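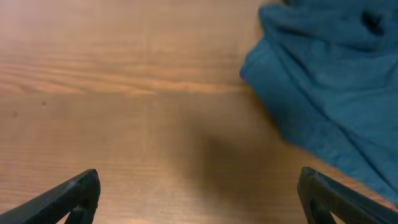 3.2 What counts as crumpled

Before anyone can fold a cloth, someone has to say what an unfolded one is. Earlier work at Nollholm used dropped height, a measure that mostly rewards stiff fabric.
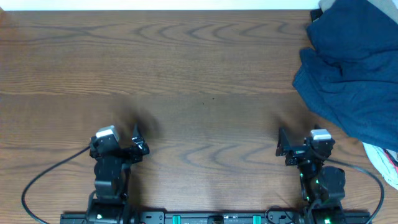
We prefer outline. A flat towel has four corners and a heap has as many as it likes, so we score each heap by visible corners and edge length (Figure 23). Thick cloth hides its corners best. Denim hides them too, but sulks - its seams keep old creases that the Lakatos scale calls noise. 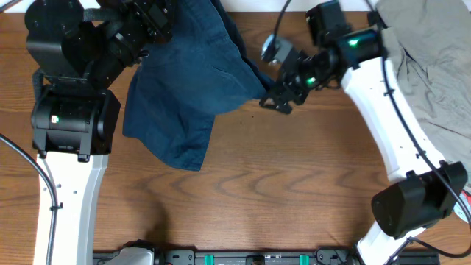
Does a cloth have to be flat before folding starts? It only needs two corners that can be found; the rest can be straightened along the way.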